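From: Sabina Wijesinghe
To: Vondside building list
Subject: Re: [vondside] The tray question
Date: 9/8/23

Piyumi Amarasinghe wrote:

> Hello all,
>
> Following up on the bedroom thread from last month. I have two girls
> in one room, unit 26, and every flat surface in there is a landfill. Dilruba
> keeps telling me to "give everything a home." Everything has a home. The
> home is the floor. Is anybody on this list really using trays, or is
> that just for people with a hallway table and a candle?
>
> Also, does anyone still have the number for the Gamage shop? I want to
> return a lamp.
>
> Piyumi

Piyumi,

I am really using trays, and I own neither a hallway table nor a candle. I was against them for years. A tray seemed to me a way of having the same mess with a border around it. I still think that, but I've come to respect the border.

The rule in our place is one tray per person, and it has to be shallow. Shahnaz started us off with a deep box from Previne, very handsome, and within a week it had become geological. We found a December birthday card under a layer of socks. In a shallow tray things have to lie next to each other, or at worst one deep, and you can see when it's had enough.

My daughter's tray lives on the bed during the day, which I know is wrong. The desk is full of what used to be on the bed. At night the tray goes on the chair, and the chair's contents go I don't ask where.
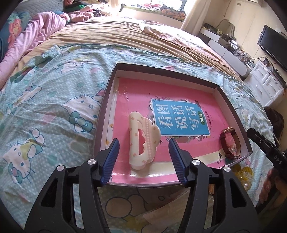 The bed tray: workbook, hair clip, watch.

The workbook is the look-at-the-picture, say-it, write-it kind, in Chinese, and it decides the size of the tray. This is my one real piece of advice. Find the biggest flat thing the child needs every day, carry it to the store, and lay it in the tray before you pay. I didn't do this the first time and came home with something that would hold a sandwich. If you put a clear sleeve on the workbook, you can set other things down on the cover without a lecture. I give the lecture anyway.

Hair clips are the enemy. The small flat ones I've given up on. They can go wherever it is they go. The claw kind are big enough to find in the dark with your foot, so those are allowed in the tray, limit one, and the cream cloud with the pink dots has held the position all summer against stiff competition.

The watch gets a spot at the side. A leather strap doesn't want to be under a workbook, and a child doesn't want to be told that at 7 in the morning.

As for the Hello Kitty duvet, before Habibur brings it up again: yes, it is very blue, and yes, a tray sits on it at a slight tilt if anyone has been jumping. Make the bed first, tray second. Doing it the other way is possible but I don't recommend it to anyone holding a watch.

Things I would not put in a tray, from experience:

- slime, in any container, whatever the container promises
- anything with a lid that belongs to something else
- library books (they get adopted)
- your own keys "just for a second"

With two girls I would get two trays that don't match. Identical ones sound fair until somebody has to prove whose is whose, and you'll be holding the hearing in your bathrobe.

I paid $43 for the pair of deep boxes and a good deal less for the shallow one, so draw your own conclusions about handsome. The boxes are free to whoever comes and gets them. They'd be fine for boots. I'm in 608, and please knock, the bell is still doing its thing.

I don't have the Gamage number, but Dilruba bought her shelf there and she never throws out a receipt. She'll have it in a tray.

Sabina

P.S. The Nondolen catalog that keeps landing in my mailbox is addressed to someone who moved out before we got here. If anybody wants to read about drawer dividers, it's on the radiator downstairs.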